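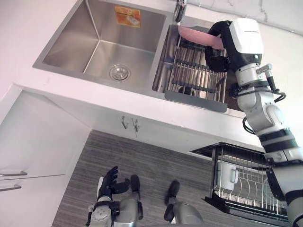
Search all questions Go

Why does my tea taste flat since we moved?

We moved to Plotau in October and I love pretty much everything about it except that my tea has gone wrong. Same loose black tea I've been buying for years, same teapot, same me making it half asleep at 6 in the morning. At the old place it came out bright and reddish and a bit sharp. Now it's dull brown, it tastes like it's been sitting around, and there's a skin on top that breaks up like an oil slick when I move the spoon through it. My husband says I'm imagining things, but he drinks coffee with so much milk in it that I don't count his vote.

So far I've tried using more tea (darker, still flat), steeping it longer (horrible), and a new tin in case the old one got damp in the move (no difference at all). The kettle is a Tondasero, came with us from the old place, and it's already got a chalky ring inside that it never used to have. I'm guessing that's a clue?

I don't want to buy a big system that needs plumbing in, we're renting and the landlord gets nervous if you so much as hang a picture. Is there something simple I could be doing? And do I have to give up on this tea and get used to another one? I'd be pretty sad about that – it's the one my grandmother drank.

Hajnalka Magyar 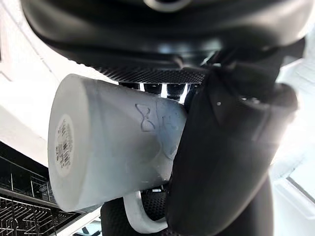
Orsolya Dobos: Hard water, no question. I grew up with that skin on my tea and thought it was part of the drink until I went away to school! It comes from the minerals in the water getting together with stuff in the tea, and the same minerals are making the ring in your kettle.

Before you spend anything, do this. Buy one bottle of soft spring water (look for the lowest "dissolved solids" number on the label, they're all different, and some bottled water is harder than what you've got), boil it in a clean saucepan so the kettle doesn't come into it, and make one cup with that and one with tap water. Same amount of tea, same time. Taste them next to each other. If the bottled one is your old tea again, you have your answer and you can show your husband too.

If it is, a plain filter pitcher will get you most of the way. Mine is a Stakov and it's nothing fancy. Change the cartridge when you're supposed to. I stretched one out all summer and by the end I might as well have been pouring from the tap. Your tea won't taste exactly like it did at the old place, but it'll be close, and the skin pretty much goes away.

For the kettle: 800 ml of water with a good splash of white vinegar, bring it to a boil, switch off, leave it 20 minutes, dump it and rinse. Then boil plain water and throw that out, 2 times if you can still smell it. Open a window. I do this about once a month, or when I remember.

Veronika Kerekes: lemon slice. Works for me, the skin just disappears. Wouldn't do it if you take milk though

Noémi Pap: I agree with the bottled water test but I'd look at the tea as well. Some blends are put together with hard water in mind and they're stronger and kind of rough, and in soft water they'd knock you over. So I keep two tins. One is a strong breakfast blend for every day straight from the tap, and the good stuff only gets filtered water. You could save your grandmother's tea for the weekend and not go through cartridges so fast.

Also don't reboil what's left in the kettle from last night. I can't prove it matters but my cup is better when I start fresh. And check if the place has a water softener already, some rentals do – ours was hidden behind the coats and we'd lived there a whole winter before I found it. Out of salt, of course.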